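Inicio | Convocatorias | Archivo | Quiénes somos

Categoría: Participa / Estudios de consumo

Buscamos lectores que desconfíen de las etiquetas de «compostable»

En Lurkico llevamos tiempo leyendo envases que prometen desaparecer en el jardín de cualquiera, y no nos lo creemos del todo. Puede que estemos equivocados. Para salir de dudas abrimos una convocatoria con 558 plazas para hogares que quieran enterrar bolsas, cápsulas y bandejas en su propio compostador y contarnos qué encuentran después.

El estudio se llama Vunder y lo coordina Sang-wook Nam, que tampoco se fía de las encuestas de satisfacción. Por eso no preguntaremos si el producto «le ha gustado». Queremos peso, fecha y una nota escrita a mano, aunque sea fea. Los restos que no se hayan deshecho se devuelven en el sobre que enviamos con el material.

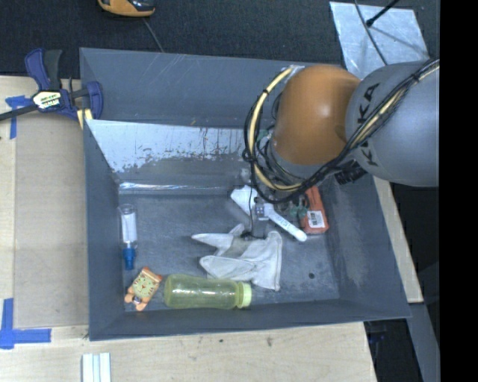 Qué pedimos

- Tener compostador en casa o en un huerto compartido, con al menos 2 meses de uso.
- Anotar lo que se ve, también cuando no se ve nada.
- No trabajar para fabricantes de envases ni para sus agencias. Lo comprobamos.

Qué ofrecemos

Poco, para qué engañarnos. El material, los portes y una copia del informe antes de que se publique. No hay sorteo, ni tableta, ni carné de embajador verde. Quien busque un ingreso extra hará mejor en mirar otra página.

Las solicitudes se cierran en diciembre. Escriba unas líneas sobre su compostador y díganos qué etiqueta le parece menos creíble. Las cartas de motivación largas las leemos en diagonal.

Contacto: Lurkico, estudio Vunder | © Lurkico | Volver arriba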